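16/04/2021 - water log, Grosotbridge workshop

Meter read 2958 first thing, was 2505 at the end of February. Way too much for a place with hardly any taps in use. Something is running when it shouldnt.

Shut off the bench sink and the yard tap. Left both off over lunch. Meter dial still creeping. So either the supply pipe under the slab or something in the washroom.

Pressure: gauge on the Khumalo valve by the door steady, no drop when isolated. Slab pipe probably OK then. Good, did not want to dig.

Old leak notes from the Trokero unit are in folder 609, same pattern, slow creep with no visible puddle. That one was a fill valve not closing all the way. Cheap part, took us three visits to find becuase we kept looking at joints.

To do
- dye tablets in the tank, leave overnight, don't flush
- read meter last thing and again before anyone runs a tap
- ask Havanis if they still stock the 3 inch flapper
- new washer for bench sink whatever happens, it's shot
- write the readings on the SHEET, not on the back of my hand

Washroom toilet, bowl and then seat and lid: 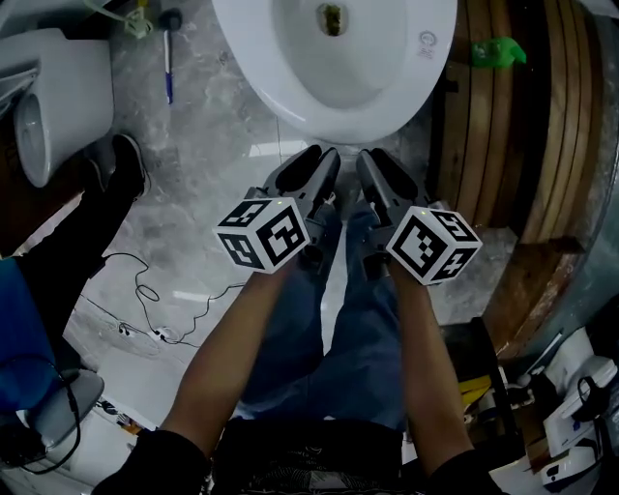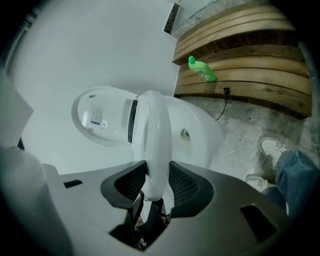 Demetrio Echevarría thinks the dye is worth doing but wants the washroom stop valve closed for one night first, on its own, so we know which side of it the loss is on. He also says the February reading was taken mid-afternoon and I should allow for that. Fair. Valve tonight, dye tomorrow.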